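Dremosum tabletop set: README and shopping notes

I put this file together for people who keep asking me what it costs to get a station like ours going. The data is 1,213 short episodes of one arm moving small things between plates, but honestly half the mail I get is about the shopping list, so that goes first!

What we budgeted

The arm took most of the money, as you'd expect. We got ours through Frerichs, who quoted the gripper as a separate line (check for that, I nearly missed it). The fingers are a wear item, so I put 527 dollars aside for spares and still think that was a bit low. The Wivau controller license renews every May, and it comes out of running costs, so don't bury it in the purchase.

The stuff on the table is cheap. Plates in colors you can tell apart, a couple of cubes, a ball. I'd spend an afternoon on this and no more.

What the arm is working with:

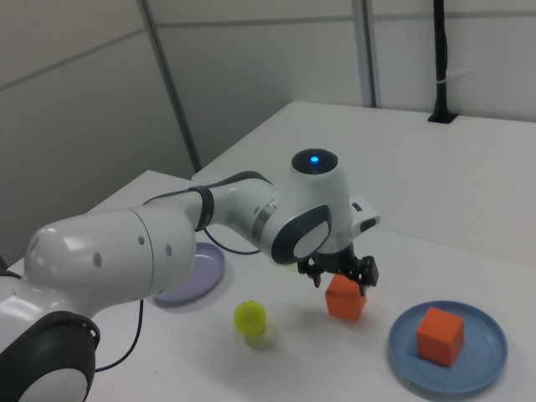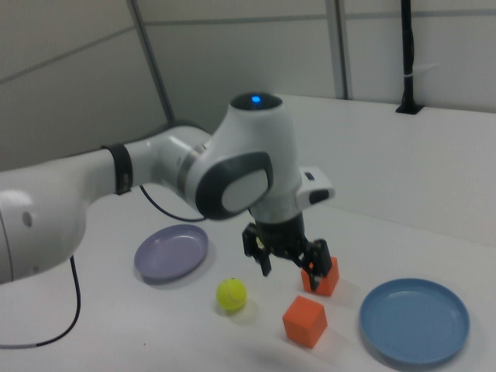 Orange cubes, a yellow-green ball, a purple plate and a blue one, in both views.

What I'd plan differently

- Order the table before the arm. Ours came 16 days after the arm did, and we paid for storage.
- Get longer cables than the quote says. I went with the standard set and ended up reordering (grr).
- Keep 1,000 dollars back for mounting hardware, plates, brackets, all the little bits that never make it onto a quote.
- Ask about repair turnaround in writing. Dukora gave us a clear answer and that's why they have our service contract.

Using the files

Each episode folder has the video, the joint log and a one-line task note. Start with the small sample folder if you're short on disk space. If your own quotes look very different from mine, send them over, I'm collecting them for the next version of this page.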